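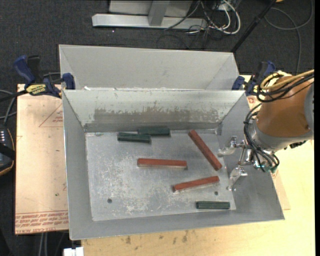

What happens after someone is released on bail while police investigate?

Dimas Pillai
My neighbor was arrested in November and came home the same night. The local paper wrote that she is "released on bail." Does it mean she is charged? I don't want to ask her directly.

Fraser Galbraith
Being on bail at this stage does not mean a charge. In England and Wales the police can let a person go home while they continue to collect evidence. She gets a paper with the date when she must return to the station, and sometimes conditions, for example not to contact a certain person. The date can be moved later. At the end they charge her, or they tell her there is no further action.

Manju Sachdeva
My cousin had this. His date was moved 2 times and then he received a letter that it was finished. The waiting was very hard for the family, so please be kind to your neighbor.

Léonie Pichon
I think it depends on the country. Where I live you must pay money first.

Related
Can a newspaper print my name before I am charged?
Difference between a caution and a conviction
How do I get my phone back from the police?
Who can sit with a minor in a police interview?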